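# Cell rules, August revision

I've had requests for the rules we run the humanoid under, mostly from people setting up their own drawer and dispensing trials. The short version fits on one laminated page by the door. This is the long version, with the bits that changed after Oranuch Prasertsri audited us against the Rojanasak internal code.

Scope first. The rules cover a two-armed machine working at benches and carts with a person inside the room. They don't cover walking trials, which have their own sheet, and they don't replace the risk assessment. If the assessment and this page disagree, the assessment wins and you email me.

## Hands and sleeves

Soft coverings are allowed at the wrist and over the back of the hand. They are treated as a guard for inspection purposes, even though no one would certify them as one. Three conditions apply:

- The cuff must not be able to reach the fingertip pads at any wrist angle in the task.
- Seams and elastic are checked at the start of each shift, with the drives off.
- A sleeve that has been snagged comes off and goes in the red bin. No tape repairs.

Oranuch wanted the second item done by a different person from whoever fitted the sleeve. I argued against it on staffing grounds and lost. It adds 2 minutes.
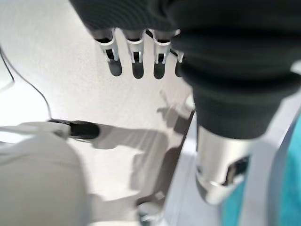
Fingertip pads are logged by grasp count. We retire a full set at 3000 grasps whether or not they look worn. The last set came off early at 2619 when Ekkachai Jitpraphai measured slip above our limit on coated cardboard, so the number may come down in the next revision. Don't mix old and new pads on one hand. The force calibration assumes they match, and you'll spend an afternoon chasing an offset that isn't in the software.

## Cables

External cabling is the weakest part of our compliance and I'd rather say so than have it pointed out. The rule as written:

1. Any cable crossing a joint gets enough slack for full travel, checked by hand-guiding the joint to both limits.
2. Slack must not form a loop that a drawer handle, lip or key can enter.
3. Floor cables stay out of the operator's standing zone.

Rule 2 is the hard one. Slack that satisfies rule 1 tends to violate it, and the only real fix is routing through the limb. Wallier quoted us for a retrofit. It's in next year's budget request — we'll see.

## Carts and drawers

Most of the revision is here. The Hivosetti draft we started from treats a drawer as a static fixture, and it isn't. An extended drawer shifts the cart's centre of mass and presents an edge at a height the arm has to pass over twice per pick.

Castors locked, both sides, confirmed out loud. Drawer fully open or fully closed before the arm moves; half-open drawers are a stop condition. One drawer open at a time. Stock used in trials is non-clinical and never goes back to a ward, including unopened boxes. Glass is permitted only where the grip limit has been set for it, and the limit goes on the run sheet beside the operator's initials.

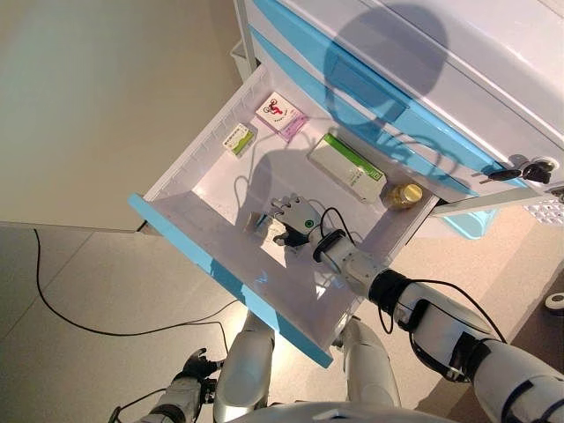 Speed inside a drawer is capped at 100 mm/s at the fingertip. Kamonchanok Thammasiri asked whether that should apply on the way out as well as the way in. It does, and the wording now says so. Retreat moves were where we had most of our contacts with the drawer lip, all minor, all during the last stretch before the hand cleared the edge.

## Stopping

The e-stop holder does nothing else. No note-taking, no phone, no adjusting the cart. Tassanee Wongsuwan trains everyone who holds it, and her sign-off expires after a year. Remote operators can't hold it, even with the Ziteck pendant, as a dropped link and a deliberate release look the same in our logs.

After any protective stop, the drives stay off until the cause is written down. "Unknown" is an acceptable entry once. The second time in a shift, we finish for the day and Chalerm Kaewkla pulls the joint data.

The laminated page will be reprinted once the pad limit is settled. Until then the retirement figure on it is still 3000, with Ekkachai's pencil note beside it.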